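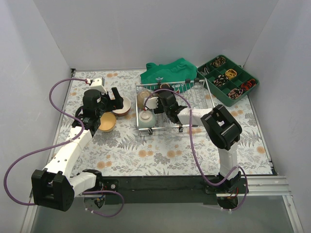
16 November 2022
Bench notes, two-arm cell. Equipment list for the December order.

Went over the spend with Adeel Gilani before lunch. What is left on the bench line is 1,894 pounds, and it has to cover spares, cabling and whatever we do about the enclosure. Nothing carries over, so the order has to be placed and invoiced in December. Lwazi Lekota wants the list in his hands first so he can check it against the stores sheet. We bought wrist parts twice last year.

Arms. No new arms on this order. Zeeshan asked again about a third one for the back of the cell. The front plate is taken up by the two bases, and a third would need its own plate, its own supply and a wider enclosure. Move to next year's request and cost it properly then. What we do need is a set of spare joint motors, two for the elbow position and two for the wrist, so 4 in total. Sterkik quoted for these and the price holds until the end of the year. Carkier were cheaper per unit but only sell in packs of 11, which we can't justify.

Gripper fingers. Dish rack work is hard on them. The tips go down between the cups and the wire, and any side load is taken at the screw holes. Print our own for now, in white or black depending on what is on the spool. Budget for filament only. If the holes keep opening up, look at the Pirzada metal inserts, which would fit the existing pattern with a slightly longer screw.

Cabling. The purple cable stays, but the runs want sorting out. On the left arm it swings out wide past the edge of the mat, and there is another loop low down under the base mount. The right one goes in a long arc over the forearm and round the base at the front. Slack is needed for full reach, but not that much of it loose. Order: cable clips, a short length of spiral wrap, two spare leads of the present length and two a size shorter to try. Danish Rizvi to measure the worst-case reach before the lengths are fixed — I'm not guessing them again.

Base electronics. The small board at the left base is exposed, along with the wiring next to it. A cover is wanted. Not worth buying, Danish has a drawing that needs the cable exit moved and then it can be printed. Put down 2 covers so both bases get the same part, even though the right one looks less urgent.

Extrusion. Brinetti for rail and brackets, same as before. The rail at the right-hand end of the plate is fine as it stands. One more length, same profile, for a light mount over the cell. The panels shade off in the corners and it would be good to even that out. Light itself: leave off the order until we have borrowed one and tried it.

Mat. Genowefa Witkowska would like a plain one as an alternative to the fern pattern. Cheap enough to include. Keep the fern one as the standard surface so that runs stay comparable, and note the mat in the run log whenever it is changed.

Props. Cups, bowls, cloth and the green divided tray all stay in use. Spare cups are needed in case of breakages, similar in size and shape to the present ones, glaze colour not important. They can come out of petty cash and do not need to go through purchasing. Same for any extra coils for the tray. No second rack: the wire one is adequate and its feet are sound.

Priority if the total comes out over: motors first, then leads and clips, then extrusion. Mat last. Filament is outside the argument, it comes from general stores.

Still open:
Sterkik delivery time in writing. Adeel to chase.
Carriage charge from Brinetti on a single length. It was nearly the price of the rail last time.
Lwazi to confirm whether the wrist motors already in the drawer are the same gear ratio. If they are, cut the order to the elbow pair and put the difference towards the inserts.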